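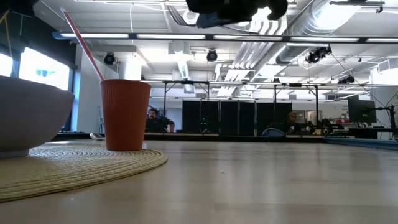

What went wrong with the table-setting robot at Brakside in October? The gripper closed with more force than it had been told to use, and the software that was supposed to notice did not.

That is the short version, and it took the company most of a month to say it. The first statement spoke of "an unplanned contact event." What that meant was a ribbed plastic cup crushed flat in the fingers of an arm that went on calmly to its next move, carrying the wreck of the cup with it. The log recorded the pick as a success.

Brakside has spent two years telling restaurant chains and care homes that its arm can clear and lay a table next to people. The arm's software comes from Stanodby, the fingers from Higuchi. Each firm has a good explanation for why the fault began with another one.

Higuchi says its gripper did what the signal asked. Stanodby says the signal was correct when it left. Between them sits a small converter board, bought in from Demamow, which had been given new firmware 16 days before the cup was crushed. The new version read the force setting in a different unit. A gentle squeeze went in, and 130 newtons came out.

A mix-up over units is an old mistake, and I can forgive it. The harder thing to swallow is the force limit. Brakside's sales sheet promises a cutoff "independent of the control software." I asked three times what it was independent of. The answer, when it came, was that the cutoff read its numbers from the same converter board. So both the hand and its guard were being told the same wrong thing.

No one was hurt. The company repeats this often, along with the figure of 3,000 picks without a problem before the fault. But those picks were graded by the arm itself, on the same kind of log that scored a crushed cup as a success — I would want them checked by something else before I leaned on them.

The people who work near these machines get used to them quickly. They sit at their desks a few steps away and stop looking up. It's a sign of trust, I suppose, and engineers like to point to it. It says very little about whether the trust has been earned.

Brakside has rolled back the firmware and says a separate force sensor, wired straight to the motor supply, will be fitted to every arm. It would not give a date. It also would not say whether arms already out on trial are running with the old cutoff in the meantime. Stanodby referred that question to Brakside, and Demamow did not reply.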